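Posted in November by Leonie Holzer
Print this post | E-mail this post

So the Grotville robotics club is back for another season, and I somehow said yes to helping again! Our Friday group got the Zwahlen task - number cubes, a tray, one arm, all done in the simulator before we touch the real one. The kids picked the round table room first and got straight into arguing about how hard to squeeze. 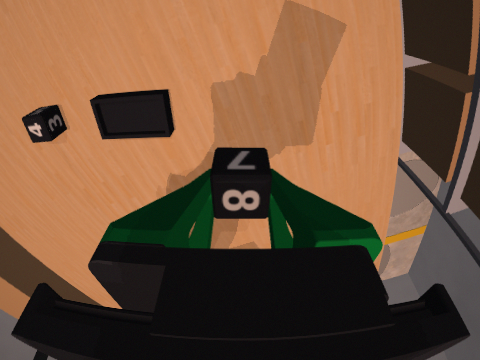 Troslow asked whether we score by the number on the cube or just by getting it in the tray. Just the tray, as far as I know, though the rules sheet runs to 2000 words and I've read it twice (okay, skimmed it twice). You get three tries per run and the best two count.

We moved on to the storeroom after snacks, with the same arm code and a new table. I love this bit - everybody leans in and goes quiet.

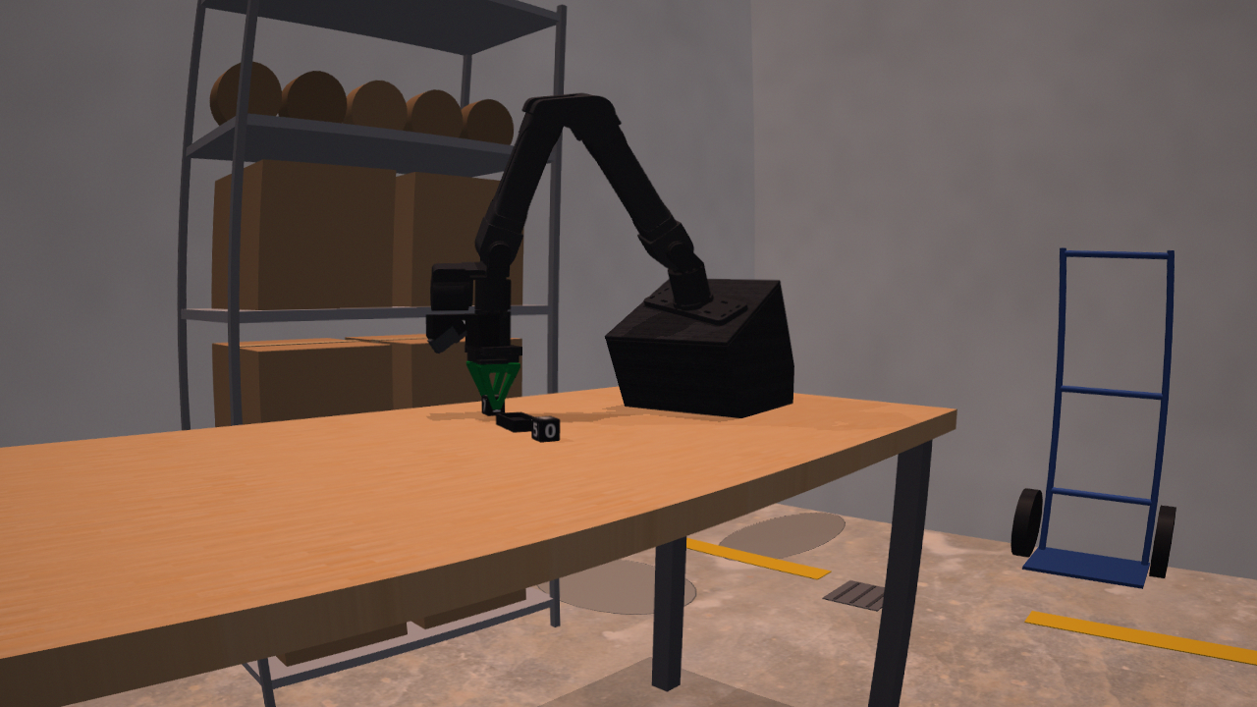

Going for a cube in the storeroom

Comments

Cirero: Which grip setting are you using? Ours kept dropping them.

Leonie: The softer one, but ask me again next week!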